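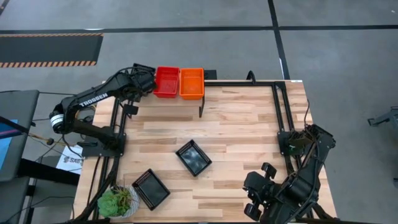
Hamdia Shiferaw told me early on that a basket only counts as storage if you can say what belongs in it, and I've been arguing with her ever since. My feeling was that people put up with vague baskets all the time – I certainly do – and that the vagueness is half of why they work.

**Figure 2.** Two black mesh baskets on the butcher-block top, with the red and orange bins at the back edge.

So in this section I look at open containers on a work table, and at what happens to them over a working day. I drew on the diary entries from Konari, the shared workshop where I spent most of November, and I ended up with 111 entries that mention a basket, bin or tray by name. (I'd hoped for 1,000. People get bored of diaries!)

What struck me first was how differently folks wrote about color. The red bin and the orange bin had names almost right away, and the names were just "red" and "orange." Entries about the black baskets wandered all over the place: "the near one," "the crooked one," "Tâm's." Tâm Ông swears he never claimed a basket, but 13 entries give him one anyway, and I coded those as ownership whether he likes it or not.

Position came up a lot too. Bins along the back edge got treated like part of the table, and people wrote about reaching over to them. Baskets out in the middle got written about as things in the way, even by the same person who'd put them there that morning. I don't want to make too much of this, as the Bumbridge diaries had a much smaller table and everything there was in the way by lunch.

I did try sorting the entries by time of day, and the afternoon ones are shorter and grumpier. I come back to those in the next section, along with the trays.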